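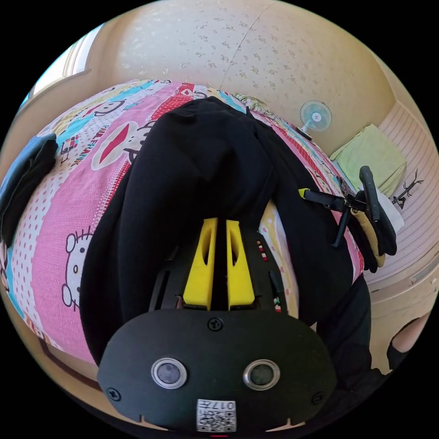 Funanby library keeps its evening hours through the winter

Nov 25, 2020

Good news for anyone who likes to return their books after supper: the Funanby town library will stay open until 9 p.m. on weeknights all winter long, and the later hours will run at least until the end of March.

The branch had planned to go back to its old closing time of 6 p.m. once the days got short, as it has done every year that most of us can remember. But the desk staff kept hearing from parents, night-class students and people who work over in Marinho and simply can't get home in time, and a petition left by the front door gathered 196 signatures before it was taken down.

"I read every single name, and I knew a good many of them," said branch manager Elaheh Bahrami, who has worked at the library for five years. "Some folks wrote little notes next to theirs, and one lady wrote half a page about her grandson and his dinosaur books, so of course I wanted to find a way."

The extra staffing will cost $4,000, most of it paid for by a gift from the Bresasach bakery on Mill Street. Owner Khurram Kazmi said his own children did their homework at the long tables by the window, and he was glad to help - though he asks that people please finish their pastries before they go in.

Masks are still required, and the reading room is limited to small numbers for now, so it's a good idea to call ahead if you plan to stay a while. Holds can be picked up at the side door at any time during open hours. The children's corner remains closed, but picture books can be requested at the desk and the staff will happily choose a stack for you.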